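Two Arms, One Floppy Bag: Livine Team Teaches Robots to Share a Job
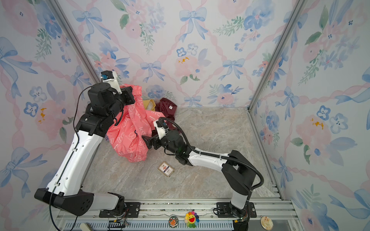 By Yuzhen Qin | Robotics | Sunday, May 25, 2025

Holding a bag open while you stuff something into it is easy for people and miserable for robots. Cloth folds, sags and hides its own opening. The robotics group at Livine has a new training method for exactly this kind of job, and the first results are really fun to see!

The method is called Cekura. One arm grips the gathered top of a soft bag while the other reaches in lower down, and a small camera on each wrist gives the software a close look at the fabric. Earlier systems planned both arms together, step by step. Cekura lets each arm guess what its partner will do next, then corrects the guess many times as the cloth shifts.

The team recorded 300 demonstrations, with a person steering both arms, and trained on those alone. Then came the hard part: 6 bags and garments the software had never met, in different fabrics and prints, laid down any old way on a marble-patterned floor between flowered walls. (The busy wallpaper is a tough test for the vision side, too.) Cekura finished 40 more tasks than the group's previous method over the same set of trials.

"Fabric never gives you the same problem twice," said Babak Kermani, who leads the project. "When the second arm started waiting for the first one to get a better grip, we all cheered. We hadn't programmed that."

Thin, slippery material still causes trouble, and the arms sometimes pull against each other for a moment before settling. Kermani's group wants to try three arms next. The training code and the recordings will be released in June.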